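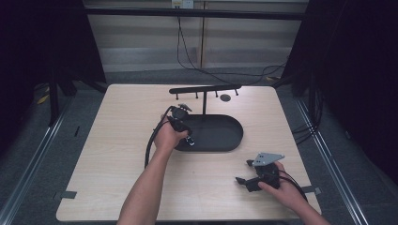

HOW MACHINES WORK | Ages 8 to 12

Who looks after the robot's hands?

You've probably heard that robots learn by themselves. I'd be a bit suspicious of that. Before a robot learns to hang one mug on a rack, a person has to do the job first, over and over, holding a gripper in each hand.

A gripper is a robot's version of a hand. It has jaws that open and close, and that's it. No palm, no thumb, no fingernails. The black ones on this table are held by a person, so the person does the moving and the grippers do the grabbing. Cables run from both of them.

Horacio Barrientos sets up a table like this at a workshop called Drurmont. The rack and tray are the practice gear. The rack has four pegs under its bar, and the tray sits in front to catch drips, or it would if anyone put a wet mug there.

His first job is checking the jaws. Do they close all the way? Do the tips meet, or does one stick out past the other? Try it with your own finger and thumb. Now try picking up a coin with your fingertips crooked. Annoying, isn't it? A gripper can't feel annoyed, and it can't fix itself either. Horacio uses a small screwdriver.

Next come the cables. A loop has to be long enough for an arm to reach the far side of the table, but a loop that's too long catches on things. He stretches each arm out as far as it goes and watches what the cable does.

Then he marks where the rack goes, so it can be put back in the same spot if it gets bumped.

After that the practice starts. The sign on the workshop door says the team recorded 1,295 tries in June. It sounds like a lot, and it's meant to. I asked how many were any good. Horacio said 59 had to be thrown out because of one loose screw, and he didn't find it until the next morning.

Does all this mean a robot will soon be putting away the dishes at your house? Some grown-ups say so. I'd want to see it manage a slippery mug, a different colour of rack and a dog under the table before I believed them. For now, you're still on dishes.

Word to know
Jaws: the parts of a gripper that squeeze together to hold something.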